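Colour-Coded Cloths in a Shared Flat: Does a Label Change What We Reach For?
Sânziana Husar, Household Studies, second-year project

2. Background and how I came to the question

When I moved into Purkow House in September there were six of us sharing one kitchen and one bathroom, and, as far as I could tell, one cloth. It lived on the tap. It did the worktops, the sink, the inside of the microwave and (I have my suspicions) the bathroom shelf as well. I am fond of all my flatmates and I don't want this report to sound like a complaint, but it did set me thinking about how people in a busy home decide which cloth is for which job, and whether they decide at all.

My aunt has always kept hers sorted by colour, and when I rang her one Sunday to ask where she had learnt it she laughed and said it was simply how the packet came. So I went looking for cloths that tell you what they are for, and found square towels in strong, cheerful colours, each with a room printed on it in Chinese characters and a little house drawn beside them. I can't read Chinese myself, but Tang, who has the room next to mine, kindly translated. The pink one says it is for bedroom use, and the lime-green one, which has a heart inside its house, says it is for bathroom use. 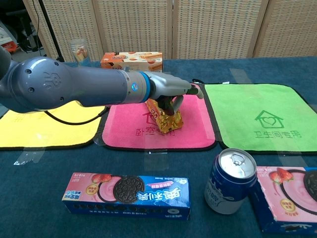

What I liked straight away was that the colour and the words do the same job twice over. If you can read the label, very good, and if you can't, you still learn after a day or so that green belongs in the bathroom. Most of my flatmates fell into the second group, and that made the whole thing rather more interesting to watch than I had planned for - I had expected to be testing labels and found I was mostly testing memory.

3. What I did

For the first week I put the cloths out with no explanation and kept a small diary by the kettle. For the second I pinned up a note in English saying which colour went where. I asked everyone to write down each time they wiped something, and what with. By the end I had over 80 entries, some of them very short ("crumbs, pink") and one of them nearly a page about spilt porridge.

I should say that the diary was not filled in evenly. People are much better at recording a wipe in the morning than late at night, and the bathroom entries are thin because the pen kept wandering off.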